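Notes for the tabletop talk, Grulcombe craft evening
October 24, 2022

Opening (keep it quick, they've just had coffee)

Hi everyone, I'm Ama Owusu, and I get to spend the next while talking about laying out small things on a big cloth, which I could happily do until December! Thank Nives Colombo for the tables. Ask who has set out a little group of objects this week, on a shelf, a windowsill, anywhere. Wait for hands.

Start with the cloth

One plain color, edge to edge. I love teal for this. White pops on it, and orange-red fairly jumps. Put the cup shape in the middle first and bring the small pieces in to it, one at a time.

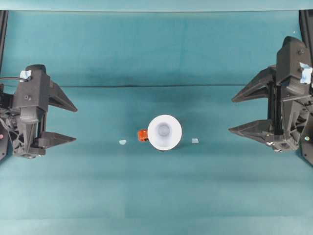 Go slowly on this part, people always want to add more. Pale blue on teal is a quiet pairing, so let it be quiet. Something small and warm pushed right up against the cup does plenty of work (tell the story of Tetteh and the 67 buttons if there's time). Creases: I used to iron them all out. Now I leave one or two if the cloth is otherwise flat, and Lamisi still argues with me over it.

Color changes along the way

The same blue can go silvery, then gray, then nearly green within an arm's length. Get them to look along a smooth surface near them and call out the colors, this bit is such fun. Mention seams too. A thin dark line where two colors meet will pull your eye every time, so look for one before you choose your spot.

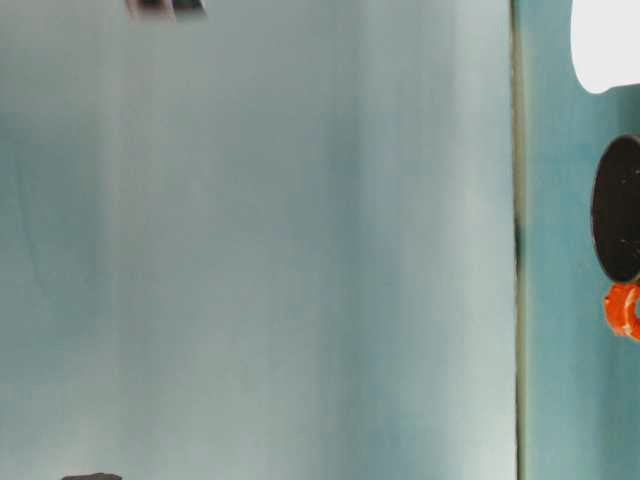 Their turn

Groups of 3, one cloth each, 5 minutes. Pale pieces first, bright one last. Walk around and swap cloths between tables halfway. Mesfin has the spare cloths by the door. Questions after, then hand over to him for the raffle.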